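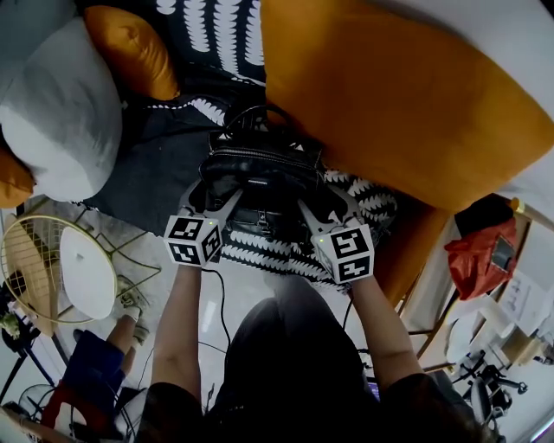 3.2 Seating as a drop zone

Sofas turned out to be the hardest surface to code. Diaries treat them as seating, the inventories treat them as storage, and our first scheme (Gosling's) had no category for a thing that is put on a seat and stays there. A bag is the usual case. Figure 2 has the type we mean: glossy black handbag, zipper across the top, set down on a black-and-white throw with the cushions behind it. Not on a hook, not on a shelf. Under the old scheme this went in as "misplaced", wich is a judgement and residents did not share it. Asked where the bag goes, most named the sofa. So the code was split in two, "resting" (item has a customary spot on the seat) and "stray" (item has none). Everything in 3.3 onward uses the split codes.

Figure 2. Handbag on patterned throw, sofa seat.

Coding was done by Jaiswal and Gosling separately, then compared. The full item log has 4000 entries for all rooms. Of these 724 concern sofas and armchairs. Disagreements were mostly over throws. Is a throw bedding, decoration, or a cover? Jaiswal coded by use, Gosling by how it was folded, and for a while the two columns made no sense side by side. Settled on use. A throw spread over the seat is a cover. A throw over the arm is decoration, unless the resident says they sleep under it.

Cushions gave less trouble but there are more kinds than the scheme allowed. Jurora households tended to keep a matched set, same fabric as the throw, plus one or two plain ones in a strong color. Gerneck households mixed freely. We recorded color and finish only, no attempt at fabric names, as the residents' own names for fabrics varied too much to be of use (one person's satin is another's "shiny cotton").

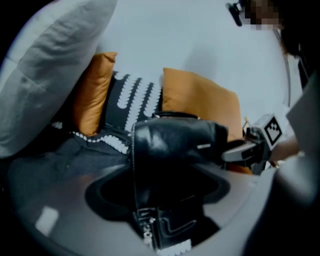 The cushions matter here for a practical reason. Residents tidy them first and whatever is on the seat second. In the interviews this order came up again and again, unprompted: straighten the back row, shake out the throw, then deal with the bag, the post, the charger. If the bag is picked up at all it is often put back in the same place once the throw is flat. Three residents described doing this daily and did not count it as tidying. We did count it, see the note to Table 3.

Handles caused a small problem of there own. The June protocol asked for item height, and a handbag with its handle standing up is a good deal taller than one with the handle folded down. Early entries don't say which was measured. These were dropped from the height analysis but kept for everything else. The revised form asks for body height only.

Last point. Sofa depth was taken at the seat, throw in place, and not corrected for thickness. Boström's sheet has a correction but it assumes bare upholstery, and Stodard's assumes a fitted cover. Neither suits a loose throw with folds in it.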